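Plerix Table-Top Lettering Kit: Set-Up Guide
5 min read

Section 3. Hanging the cloth and letters behind a food table

This section covers a fabric backdrop with cut-out letters behind a table where food is laid out and a small appliance is in use. It assumes you have already put the stand together (Section 2). The box says the whole job takes minutes. Allow longer than that, and do it before any food comes out of the kitchen.

Before you start

Check the cloth for a care label. The Narker cloth and the Lerkier cloth look the same when folded, and the sellers of both say the creases "fall out overnight." We hung one of each and the creases were still there in the morning. If flat fabric matters to you, iron it on the back. If it doesn't, loose folds are fine behind letters with a pale border, which stay readable over a wrinkle.

You will need:
– the cloth and stand
– clips from the small bag
– your letters, sorted into words
– removable fabric tape or safety pins
– a damp rag for the table

Hanging the cloth

1. Set the stand behind the table and lock both feet.

2. Clip the cloth at the two top corners first, then fill in between. Up to 23 clips come in the bag. You won't need them all.

3. Let the cloth drop behind the table. Don't tuck it under the table legs. The old leaflet recommended this for "a crisp finish," and all it does is pull the stand over when somebody moves the table.

CAUTION: Keep the cloth well clear of any toaster, hot plate or kettle. "Flame resistant" on a label is a claim about a test, and you don't know what the test was. Treat the cloth as something that burns.

Placing the letters

4. Lay the words out on the floor before you fix anything. Short words are easier. The 64-piece letter set is sold as enough for any message, but check your vowels.

5. Fix the top row first. For an arc, pin the first and last letters, then set the middle ones a little higher.

6. Put the larger letters underneath, with a clear gap between rows.

7. Step back to where people will stand. A letter on a fold will tip to one side. Move it or leave it – most readers manage either way.

NOTE: Declan Horrocks, who revised this section, tried the adhesive dots supplied with the kit and doesn't recommend them on cloth. Use pins or fabric tape.

Laying out the table

8. Wipe the table and let it dry.

9. Place the toaster first, with its slot clear of anything overhead. Run the cord along the table toward the nearest side. Don't run it under a plate.

10. Put cooked items on one plate and dry items such as beans, peas and grains in a divided tray. The Hafþórsson catalog calls its divided tray "spill-proof." It has no lid, so we can't see how.

11. Stand bottles and utensil holders off to one side, away from the toaster.

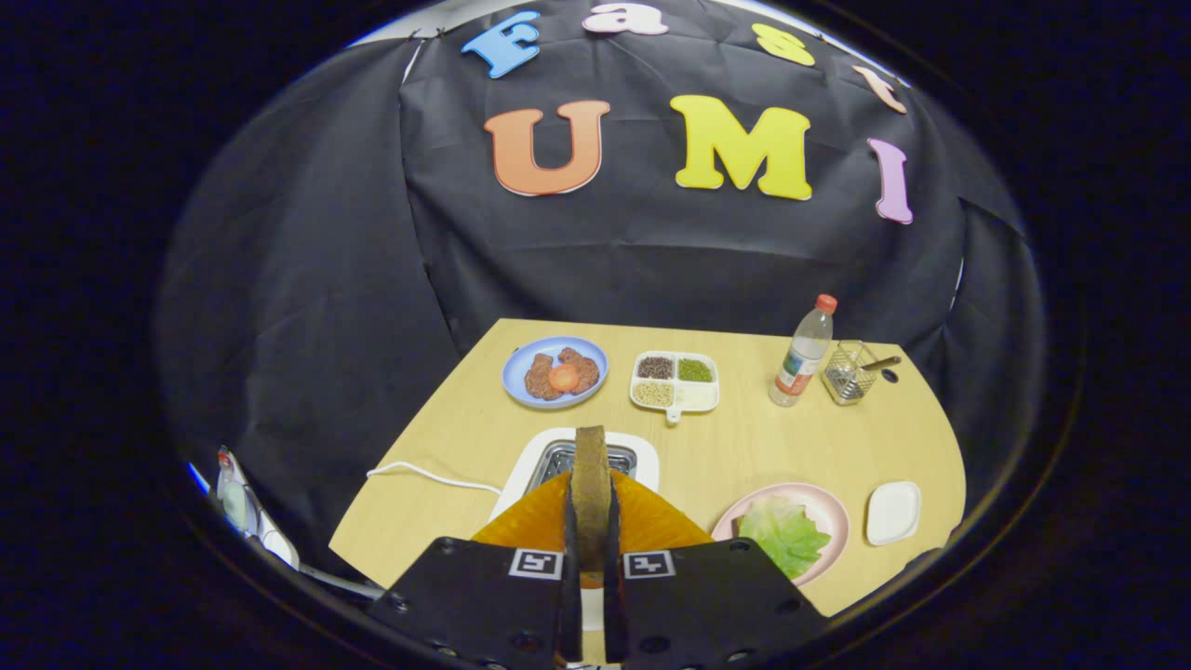 Can the toaster stay plugged in while people help themselves?

Only if an adult stays at the table. Otherwise unplug it between uses and let it cool before moving it.

CAUTION: Never reach into the slot with a metal utensil, even with the toaster switched off. Unplug it first.

Taking down

12. Unplug the toaster and clear the food before you touch the cloth.

13. Remove the letters from the bottom row up and store them flat.

14. Shake the cloth outdoors. Crumbs left in the folds will still be there next September.

If a letter's border has started to peel, see Section 5. Glue sticks hold for a while. We haven't found one that lasts.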